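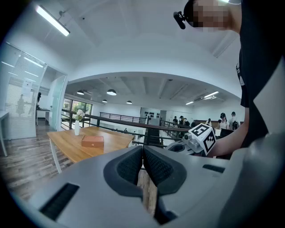

Re: [Prornis] Do we need the head view at all?

Hello all,

Sorry for the slow reply, I wanted the Padura runs finished first! Short version: yes, keep the head view, at least for two-handed jobs. We trained on 1,030 demos from the hand-held grippers, once with the gripper cameras alone and once with the head camera added, 3 seeds each. The gripper-only policy is lovely on the final approach (I was surprised how lovely) but it dithers over which hand should go first. With the head view in, most of the dithering goes. 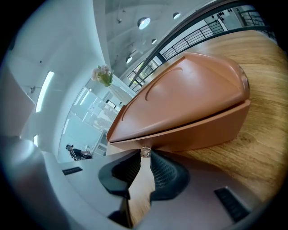

Gripper camera, terracotta piece on the table.

You do get a lot of ceiling and railing in a lens that wide, and I'd leave it in. When we cropped tightly to the fingertips the results got worse, and I can't tell you why yet. Grarkuma has the crop settings if anyone fancies a go.

Cheers,

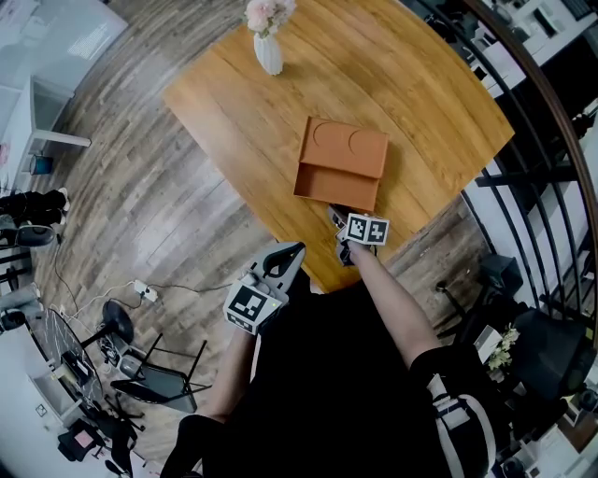 Landry

PS. The marker cubes show up nicely from the head, so we're using them to check the two hands against each other. It drifts a bit when a cube turns edge-on.

Earlier in November, someone on the list wrote:
> Has anyone compared with and without the head camera?
> We have 500 demos and could stretch to 1,000, but
> syncing the extra stream is a pain and I'd happily drop it.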